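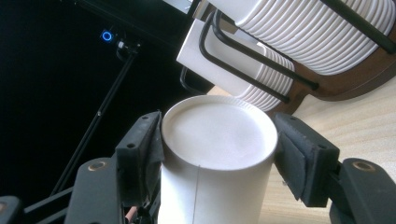
March, gripper notes, bench 2

Third go at the paper cup task, this time comparing the Bellon fingers (foam pads) with the plain Furonen ones we had on before. Both on the hand-held tool, same pair of hands (mine), same cups, same rack. Writing this up before Dario gets to it, as he has already decided the foam wins.

Setup: cups on their sides in the wire rack, pull one, stand it upright on the table, let go. 40 pulls per set of fingers. Anything that takes two cups is a fail, and so is anything that leaves a crease you can feel with a thumb. Dario wanted creases left out. I don't see how you can leave them out of a test about paper cups.

Bellon, foam: 5 fails. Three were doubles, two were creases.
Furonen, plain: 8 fails. Nearly all creases, and most of those came early on, while I was still getting used to how hard to squeeze.

So the foam is ahead by three, and I wouldn't bet lunch on it. I did the plain fingers first and the foam second, so whatever I learned about squeezing went to the foam for free. Should have mixed them up. Swapping fingers takes around 5 minutes with the screws where they are, and I couldn't face doing it over and over. Next time I'll at least do it in blocks and start with the foam.

Other things noticed:

The doubles bother me more than the creases. A crease is my hand. A double is two cups stuck together, and I can't see what any pad is going to do about that. Possibly a small twist on the way out. Tried it a few times off the record and it seemed to help, but so would going slower, and I was also going slower.

Grip height matters. Just under the rim the cup holds its shape. Lower down the wall gives way before the foam does. The Bellon sheet says the pads "adapt to delicate objects". They adapt a bit. The cup still does most of the adapting if you get hold of it in the wrong place.

Seam: no idea whether it matters where it sits between the fingers. Didn't record it. Chien at Clollside reckons it does, but couldn't say how many cups that was based on.

Camera: the view goes very dark on the left with the table bright on the right. Fine for me to look at. Less sure about anything that has to find an edge in it. Try locking the exposure before we blame the fingers for anything.

To do
- repeat in mixed blocks, foam first
- Dario to do a full set himself, without seeing my counts
- log the grip width at release
- check the pads for wear after the next set, and don't glue new ones on until we have
- ask Bellon what the foam is and what spares cost

Not ordering a second pair until the repeat is done. (Dario Russo, if you are reading this, that includes you.)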